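ソタール地図資料館　館務日誌
七月　記録：整理課

朝、曇り。開館前の点検時、第一収蔵庫の室温は23度、湿度は基準内であった。閲覧室の空調はやや効きが弱く、窓側の席を使用した利用者から午前中に申し出を受けた。設備担当に連絡し、吹出口の向きを調整した。

閲覧目録の検索に長く用いてきたデスクトップ端末の更新について、情報係から報告があった。新しい端末への切替は夏季休館中に行う予定であり、それまでの間は閲覧室のカード目録も併せて案内することとした。カードの一部は背の低い利用者には手の届きにくい位置にあるため、職員が引き出しごと取り出して机に運ぶ。 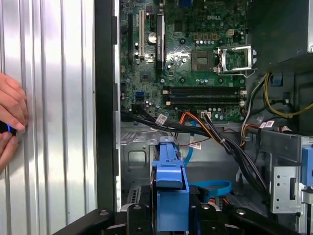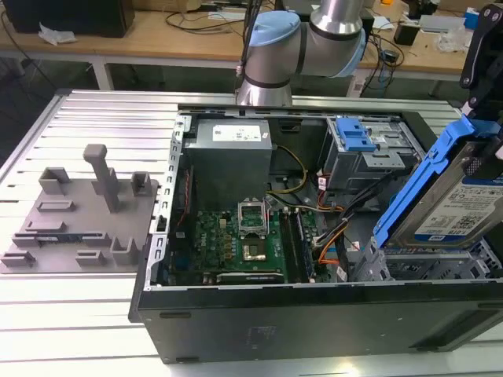

収蔵資料の点検

午前九時半より、第一収蔵庫において大型地図の点検を行った。対象は河川測量図の一群で、昨年度末に寄贈を受けたのち、仮の中性紙封筒に収めたまま保管していたものである。作業は整理課職員と、外部から修復の助言をいただいているケケリ・アグベニェガ氏とで進めた。

測量図の多くは薄手の紙に墨と淡彩で描かれ、裏面に布が貼られている。布の糊が経年で硬くなり、広げる際に折り目の山が割れるおそれのあるものが見られた。アグベニェガ氏の意見では、直ちに裏打ちを剥がすことは勧められず、まず平置きにして紙を休ませ、折り目の状態を見極めてから処置の範囲を決めるのがよいとのことである。課内でもこの意見に従うこととし、処置の要否を点検票の備考欄に三段階で記すことにした。

資料番号733の図は、上流の堰から河口の手前までを一枚に収めたもので、今回の寄贈資料のうち最も長い。巻いた状態で箱に入れられていたため、広げるのに机を並べ替える必要があった。川筋の藍色はよく残っているが、右岸の集落名を記した部分に虫損があり、二箇所は判読できない。後日、同じ流域を描いた村絵図と照合する。なお、この図の余白には鉛筆で細かな数字が書き込まれている。水深とも、測点間の距離とも読める。書き込みの時期は不明であり、目録には「後筆か」と注記するにとどめた。

点検中、封筒の表に書かれた旧蔵者の整理記号と、寄贈時に提出された一覧の記号とが食い違うものが見つかった。一覧の側で行がひとつずれているように思われるが、確証がない。当面は封筒の記号を正とし、一覧の記号は旧記号として併記する。寄贈者には書面で照会する予定である。文案は本日中に作成し、明日、課長の確認を受ける。

午前の作業は正午をもって一旦終えた。広げた図はそのまま平置きとし、薄葉紙をかけ、収蔵庫の照明を落とした。

目録の表記について

午後一時から、目録の表記に関する打合せを行った。議題は、地名の採り方である。

当館の目録では、図中に書かれた地名をそのまま採録し、現在の地名を別の欄に補うことを原則としてきた。しかし、河川測量図では同じ集落が図によって異なる字で書かれており、仮名書きのものもある。閲覧者が一つの表記で検索した場合、ほかの図が漏れることになる。これまでは窓口の職員が経験によって補ってきたが、異動のたびに引継ぎが難しくなっているとの指摘が閲覧係からあった。

検討の結果、典拠となる表記を一つ定め、図中の異表記をすべてそこに結びつける方法を採ることとした。典拠の選び方については意見が分かれた。整理課は最も古い図の表記を推し、閲覧係は利用者の多くが知っている現行の表記を推した。古い表記を典拠とすれば、今後さらに古い図が収蔵されるたびに改める必要が生じる。一方、現行の表記を典拠とすれば、すでに廃された地名の扱いに困る。本日は結論に至らず、廃村の地名を含む数枚を例にとり、両方の方法で試みに目録を作成したうえで、改めて協議することとなった。

関連して、川の名の扱いも話題となった。上流と下流で呼び名が変わる川について、支流を別の川とみなすか、一続きの川とみなすかは、図を作った者の立場によっても異なる。水利に関わる図では堰ごとに名が変わり、舟運に関わる図では河口の名で通していることが多い。アグベニェガ氏からは、以前に関わった別の地図群でも同様の例があり、その際には図の作成目的を記す欄を新たに設けたとの紹介があった。当館でも同種の欄を設けることは可能と考えるが、作成目的が図から明らかでない場合にどこまで推定を書いてよいか、慎重に定めておく必要がある。推定によるものは角括弧で括る、という現行の規則をそのまま用いる案が有力である。

貸出および展示

ブルカンス郷土館より、秋の企画展に関する借用の依頼が届いた。希望されているのは街道図と、それに添えられた宿場の書上である。街道図は昨年の展示で光にあてた期間が長く、当館の基準では今年度中の展示を控えることになっている。このため、街道図については高精細の複製を提供し、書上は原本を貸し出すという案をもって回答する。複製であることを展示の解説に明示していただくこと、輸送の際に当館職員が同行することを条件に加える。

当館の常設展示についても、解説文の見直しを進めている。現在の解説は開館時に書かれたもので、測量の方法に関する記述に専門の語が多い。小学生の団体見学の折、引率の先生から、縄を用いた距離の測り方をもう少し易しく書いてほしいとの要望をいただいていた。本日、課内で改稿案を回覧した。案では、測量に携わった人々が何を手に持ち、どこに立ち、何を帳面に記したかという順で説明を組み立てている。文は短くなったが、角度の求め方を省いたことには惜しむ声もあり、その部分は別刷の資料に回すことで調整する。

展示室の一角にある地形模型は、引き続き公開している。見学者が手を触れる山頂部分の塗装に剥がれが見られ、補修の時期を検討中である。触れることを前提とした模型であるので、触れないように掲示することは考えていない。

タラベラ分室

午後三時すぎ、タラベラ分室より電話があった。分室の収蔵庫で、地図箪笥の引き出しが一段、開かなくなっているとのことである。梅雨の間に木が膨らんだものと思われ、無理に引かず、湿度が下がるのを待つよう伝えた。中に収めているのは印刷図の重複分であり、急ぎの閲覧請求はない。ただし、同じ箪笥の上段には手描きの山論絵図が入っているため、こちらは平箱に移すよう依頼した。移動の際には、必ず2名で箱の両端を支えること。

分室ではあわせて、地域の方から聞き取りを行っている。古い水車の位置や、道の付け替えの時期など、図には現れない事柄を記録するもので、今月は川沿いの地区を回っている。本日届いた報告によれば、測量図に「渡場」とある地点について、年配の方が、家の者から石段の跡があると聞かされていたと話されたという。石段そのものは確認できていない。水位の低い時期に現地を訪れることとし、その際には土地の管理者への連絡を事前に行う。聞き取りの内容は、話者の了承を得た範囲でのみ、目録の参考欄に記す。

閲覧および照会

閲覧室の利用は、午前は学生、午後は研究会の一行が中心であった。研究会からは、城下の町割図を複数並べて見たいとの希望があり、第二閲覧机を使っていただいた。閲覧時の筆記具は鉛筆に限る旨を改めて案内したところ、ご理解をいただいた。図を重ねて透かし見ることはできないかとの質問に対しては、原本では認めておらず、複製の透写紙であれば可能である旨を答えた。

手紙による照会が届いている。先祖の家が描かれた図を探しているとのことで、家の屋号と、近くに大きな榎があったという言い伝えが添えられていた。屋号を書き入れた図は当館にも限られるが、年貢の割付に伴って作られた字限図には、稀に目印の木が描かれることがある。該当する村の字限図を調べたところ、木の印はあるものの樹種は記されていない。その旨を添え、図の閲覧方法を案内する返信を準備した。

このほか、プリデッティ出版から、地域史の口絵に用いる図版の使用許可願が提出された。図の一部を切り取って使用したいとのことであるが、方位を示す部分が外れるため、説明文に方位を記すことを条件として許可する方針である。使用料の減免には該当しない。

連絡事項

来年は、河川測量図の中核をなす改修図が作成されてから100年の節目にあたる。記念の小展示を行うかどうか、次回の館内会議に諮る。点検が済んでいない段階で展示資料を確約することは避け、候補の一覧のみを提出する。

収蔵庫の防虫用トラップは本日交換した。回収した分は設備担当に渡し、種の確認を依頼している。昨夏に紙魚の見られた北側の棚には、床に近い段に資料を置かないことを続ける。

午後五時十五分閉館。平置き中の測量図に異状なし。収蔵庫の施錠を確認した。明朝は資料番号733の図の虫損部分から点検を再開する。照合に用いる村絵図は、開館前に第二収蔵庫から出しておくこと。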